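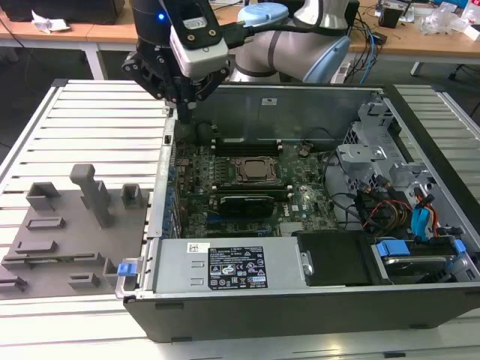

Slide 1. Dell desktop on its side, side panel off.

Notes - Memory and card handling in desktop teardown
Eifion Gwynne, Vulisbridge, 19/06/2023

Open with scope. Desktops only, no laptops. The Skyrme depot logged 3627 units since February, and 803 of them went back for a second pass. Most second passes were for memory and small cards left in the board.

Say "module" for memory and "card" for anything in an expansion slot. The Gelo forms mix the two.

Points on narrow boards:
Hold by the long edges.
Keep off the contacts.
Pull in line with the slot. A sideways load cracks the holder before it cracks the board.
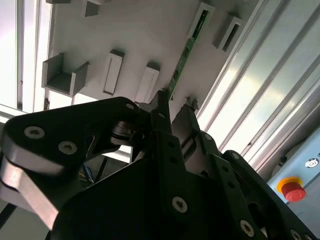

Slide 3. Access inside the case

Order of work is drive, then cards, then modules. Leave the power supply in place unless it is tagged. Allow roughly 6 minutes per case at this stage.

Pause here for the Zindum question - they pull modules first. Both orders pass audit.

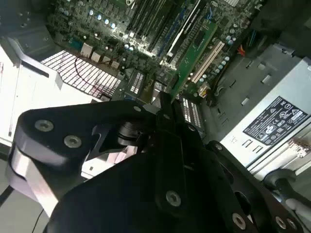
Slide 4. Memory slots, with a green expansion card and an empty white PCI slot beside it.

Mention that an empty slot is still recorded. Write "empty", do not leave the field blank.

Last item is the label check. Copy the power supply label before the panel goes back on.
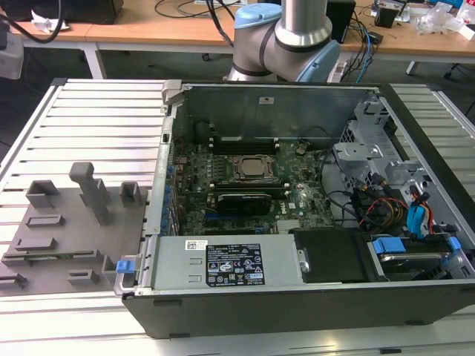 Slide 5. Power supply label, with a barcode sticker to its left.

Questions, then handouts.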